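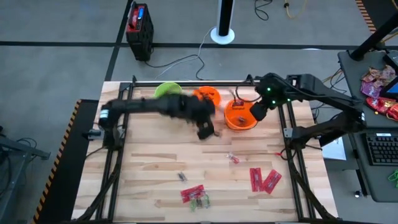

Unit 2: Sorting Small Packets into Bowls

Welcome back! Last unit was all shelves and big boxes, and now we get to the part I look forward to every November: the little stuff. Sauce packets, seasoning sachets, sample bags, all the flat slippery things that end up in a heap at the bottom of a drawer.

What you need at your table
A clear wooden or plain surface
Bowls in different colors and at least two sizes
A mixed handful of packets, some solid color, some clear

Line the bowls up along the far side and keep the near half for the unsorted packets. You'll want to see every item before you pick up the first one, so spread them out! A packet lying across another one is easy to miss, and clear plastic is the worst for this (it takes on the look of whatever is next to it).

Choosing your rule
Before you start, write down one rule. By color is the quickest. By contents is more useful in a real pantry, but then a red packet and a clear one might belong together, and your eyes will fight you on it the whole way. Try both and compare your times. Anything under 60 seconds for a full table is great going.

Large bowl or small bowl? Give the large one to your biggest group. Tall flat packets like to lean against the rim, and in a small bowl they tip right back out. Tiny items are happier in a small bowl, where they don't slide under everything else.

The Plemen pantry exercise
The Plemen stockroom goes through some 3000 packets a month, all sorted by hand at one long counter. Read the one-page floor plan in your folder and mark where you would put the bowls. I love this exercise, every group comes up with a different layout!

Leftovers
You will always have one item that fits no group. Leave it on the table until the end, then decide: new bowl, or closest match? Note your choice on the sheet.

For next time: bring ten packets from your own kitchen, sealed please, and your Skuletti worksheet with both times filled in.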